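**To:** Workroom and Stores list
**From:** Greer Chisholm, Stores Administration
**Date:** 9/23/24
**Subject:** Re: Small parts on work surfaces, trays and returns

Colleagues,

Thank you to those who responded to Lorna Aitken's message regarding the storage of small loose parts. Her original text is quoted here for members who joined the list after it was sent.

> From: Lorna Aitken
> Subject: Small parts on work surfaces, trays and returns
>
> Dear all,
>
> Stores has received several requests for replacement packs of small cylindrical pieces. The packs are issued in lots of 100, and a number have come back short. In most cases the missing pieces were later found under a tray, in a plant pot, or in another section's container.
>
> I would ask each section to reply with a short note on the following: which tray you use for loose pieces, where it is kept when work stops, and whether you would accept a single tray size across the building. Plamex has offered a price on an order of 40 trays. I do not wish to place that order until I know what people will use.
>
> Please also state whether your section still holds any of the older Skirier boxes with hinged lids. We would like them returned, with or without the lids.
>
> Regards,
> Lorna Aitken

Replies have now been received from all sections but Nakance, whose answer will be added when it arrives. The main points are set out in the following paragraphs. Members should treat them as the working arrangement until the review in February.

Sections may continue to use the shallow rectangular tray with rounded corners. There was clear support for this shape, as pieces can be swept to one side and lifted out without catching in a corner. Deep bins were not favored. Small parts that go into them are difficult to see and are seldom sorted again before the next issue. Where a section prefers a cylindrical container for a second type of part, it should stand on the same surface as the tray and be labeled on the side.

Loose pieces should be returned to the tray before the surface is used for anything else. Pieces may be left out during a task, standing or lying, provided that they are kept together and all of one type. Colors should not be mixed. A mixed lot takes Stores a considerable time to separate, and we have been obliged to refuse two of them this quarter.

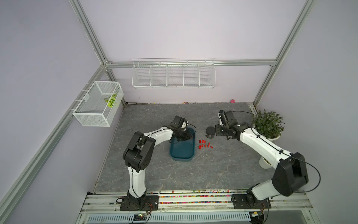
Yule wrote that the color rule is reasonable but the wording on returns is too strict, and asked that sections be permitted to leave pieces out overnight when a task is only partly complete. "We lose more of them by gathering them up in a hurry at closing than we ever do by leaving them where they are," the reply continued. It also asked for a lid, or at least a flat cover, for any tray that remains out.

This point is accepted in part. Pieces may remain out overnight on a surface that no other section shares. On shared surfaces they must go back in the tray. Stores will supply flat covers on request and has 18 in stock at present, all of the larger size. Smaller covers will be included in the Plamex order.

Several members raised the matter of plants and wall baskets. There is no objection to potted plants on or near work surfaces. Pots with open pebbles or soil should stand well back from the trays, as small parts that fall into them are not easily recovered. Baskets fixed to the wall may be used for light items of any kind. They should not hold loose small parts if the mesh is wide enough for a piece to pass through.

On quantities, the annual allowance remains at 1,000 pieces per section. Requests above that figure should be sent to me and should state what has become of the earlier issue.

The Skirier boxes may be left on the lower shelf outside Stores. Lids that have come off should be placed inside the box they belong to. Please do not leave boxes in the corridor.

Corrections to any of the above should be sent to the list so that all sections can see them.

Greer Chisholm
Stores Administration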